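Ikidlow Community Help > Home & Office > Cleaning and Surfaces

Blue marker leaving a ghost on a small whiteboard, and is the marble-pattern table at risk?

Asked by Frida Briem, 2nd October
Viewed 2747 times

I have a small whiteboard with a black edge strip that I stand up on a marble-patterned tabletop. Writing is done in blue. When I erase after a few minutes the surface comes clean. When I leave the writing overnight, a pale blue ghost stays behind and a dry eraser does not lift it. The board is a Jalton, bought in March.

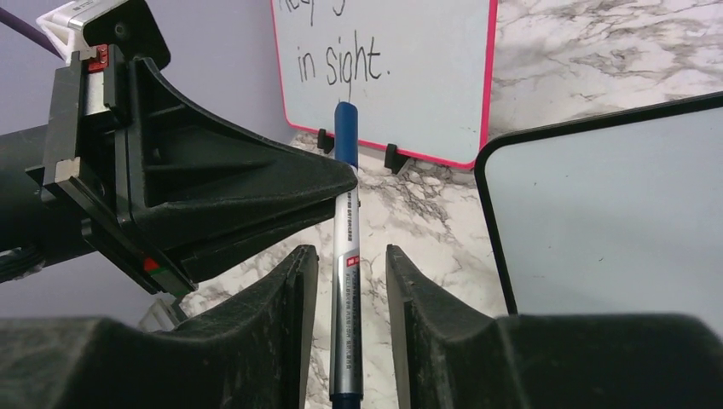

I have tried a dry microfiber cloth and plain water. Water removes part of it and leaves a haze. Two questions:

1. What removes the ghost without dulling the gloss?
2. If cleaner runs off the bottom of the board, will it mark the tabletop? I do not know if the top is stone or a printed surface.

Answer 1 (accepted)
Afonso Loureiro, 1550 points

Check the pen first. If it is a permanent marker, the procedure is different from step 2 onward.

For dry-erase ink:

1. Write over the ghost with fresh dry-erase ink and wipe within a few seconds. The solvent in the new ink softens the old ink. Repeat once.
2. If a trace is left, put isopropyl alcohol on a cloth – not on the board – and wipe in one direction, top to bottom.
3. Wipe again with a cloth dampened in water, then dry.

Keep alcohol off the edge strip. The strip is usually glued, and the joint between strip and face also collects old ink. Use a cotton swab there.

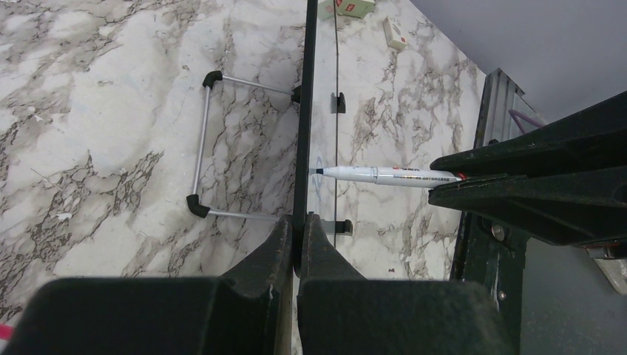
Blue strokes close to the edge strip, with the pen tip on the same side.

On the table: lay a folded towel under the board before you start. Real marble is etched by vinegar and other acids, so skip those. Alcohol is generally safe on stone, but it can dull some printed tops and sealers. Test a spot on the underside.

Store the pens flat. Stored cap up, the ink drains away from the tip and the line goes faint.

Answer 2
dumlao_shop, 1300 points

Agree with the above except step 1, which smears on a worn board. I go straight to Trilov spray and a paper towel. If the ghost comes back in the same place every time, the coating is gone and no cleaner will fix it.

Answer 3
User 123

toothpaste works

Comment by Afonso Loureiro: Toothpaste is an abrasive. It takes the ink off and scratches the gloss, and the next ink holds harder.

Comment by Frida Briem: Step 1 twice, then alcohol. Ghost is gone apart from a thin line by the strip. Will try the swab.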